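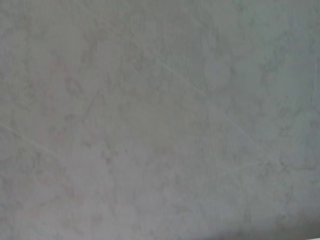 Photo: Gilberto Flores

Recurring revenue and the irrigation hardware cycle

Manufacturers of irrigation controls have traditionally been valued as small capital goods companies with a weather problem. Orders rise after a dry season, distributors overstock, a wet season follows, and the next two years are spent clearing inventory. Multiples are set accordingly. The question for investors is whether the subscription contracts now attached to most new controllers change that pattern enough to justify a different valuation method.

Prellent is the clearest test. The company makes valve controllers and soil moisture probes for orchards, vineyards and row crops, and until four years ago it reported a single line of revenue. It now reports two. Hardware is still the larger, but service revenue, meaning data plans, scheduling software and remote diagnostics, accounted for 19 per cent of sales in the last fiscal year, up from 14 per cent the year before. Gross margin on the service line is more than double that on hardware.

Read quickly, those figures describe a company moving from a cyclical business to an annuity. The detail is less tidy. Prellent bundles the first two years of service with each controller and allocates part of the purchase price to it. Revenue is deferred and then recognized monthly, so a strong hardware year will lift the service line for the following eight quarters whether or not a single grower renews. The share figure therefore carries an echo of the hardware cycle. It also rises mechanically when hardware sales fall, as they did last year.

The number that matters is the renewal rate at the end of the bundled term, and Prellent does not publish one. It can be estimated from the deferred revenue note and the count of active units, with some assumptions about average plan price. Valeriano Toledo, who covers precision agriculture suppliers at the research firm Valcárcel, puts it in the low sixties for farms with fewer than 500 irrigated acres and considerably higher above that threshold.

"The large operators have built the schedule into their labour planning," Toledo says. "They won't pull it out to save a few dollars a valve. The smaller ones look at the invoice, look at the sky and make up their minds."

If that split is correct, customer mix is more important than unit growth. Prellent's dealer network was built around mid-sized family operations, and its recent expansion has come from the same group. Trotix, the nearest listed competitor, sells mainly to corporate growers and water districts on five-year contracts. Its unit growth is slower and its selling cycle longer, but cash collected up front covers most of its installation cost. Trotix trades at a lower multiple of sales than Prellent, which is difficult to reconcile with the quality of the contracts.

Jinus, still privately held, complicates matters for both. It sells no controllers at all. Its software reads data from most common units, including Prellent's older models, and it charges per field. A grower at the end of a bundled term can keep the hardware and move the subscription. Both listed companies have responded by restricting third-party access on new models – a defensible short-term measure, though one that dealers dislike and that could attract regulators if right-to-repair rules are extended to farm electronics.

There is also the matter of radio modules. Controllers installed on older cellular networks will need replacement as carriers retire them. Prellent has set aside a provision covering nearly 32 per cent of the affected units, on the basis that the remainder will be replaced at the customer's expense. Management may be right. A forced hardware purchase is, however, exactly the moment at which a grower compares suppliers, and the provision looks light for a company that wants to keep the subscription behind each box.

For the valuation, a sum-of-the-parts approach is reasonable provided the bundled portion of service revenue is treated as hardware. On that basis Prellent is priced for a renewal rate it has yet to demonstrate. Trotix is priced for no improvement in its own. The first full cohort of bundled contracts at Prellent expires in November, and the deferred revenue balance in the quarter after that will show how many growers stayed.

Published Aug 4, 2020 | Contact the editors | Subscriptions | All rights reserved | Back to top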